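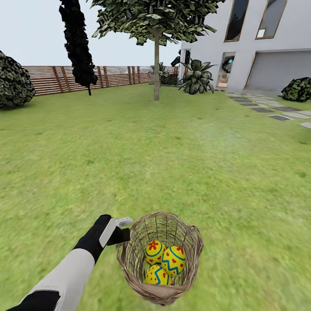

Basket with decorated eggs on the lawn

4. Installing memory and storage in the Vaden 9

Read this section through before you open the case. The Vaden 9 ships with one memory module and one M.2 drive already fitted. Both can be replaced without removing the main board.

Caution: Shut the computer down fully and unplug the power adapter. Sleep mode is not enough. Touch a bare metal part of the case before you handle the board.

4.1 Opening the case

1. Turn the computer upside down on a soft cloth.
2. Loosen the four corner screws. They stay attached to the feet.
3. Lift the bottom plate slowly. The fan cable is short – unplug it at the board end before you set the plate aside.

4.2 Memory

1. Push the two side clips outward until the old module tilts up.
2. Slide in the new module at an angle, notch first, then press it flat until both clips click.

Note: Use two modules of the same size and speed where possible. Mixed pairs will run at the speed of the slower one.

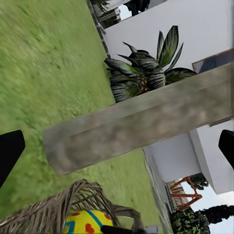
4.3 Second M.2 drive

1. Remove the small screw at the end of slot B.
2. Insert the drive and hold it down.
3. Replace the screw. Finger-tight plus a quarter turn will do.
4. Peel the film off the thermal pad and lay the pad over the drive.

Slot B takes 2280 drives only. Drives with a tall heat sink, including the Skisden 371, will stop the plate from closing.

4.4 First start

1. Reconnect the fan cable and close the case.
2. Plug in the adapter and press the power button. With new memory the screen may stay dark for about 100 seconds – do not switch off during this time.
3. Press F2 to enter setup and check that the full memory size is listed.

If setup reports error 431, the fan cable is not seated. Unplug the adapter, open the case and connect it again.

Reader comments on this section 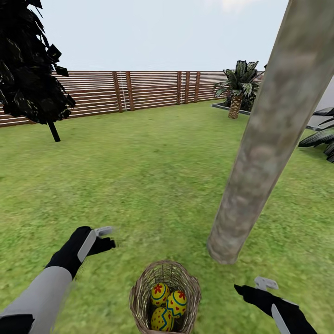 Dimas Harahap: Step 3 in 4.3 should mention that the slot B screw is shorter than the one in slot A. I mixed them up and the long one would not go all the way down. Everything else matched my unit, and both drives showed up in setup.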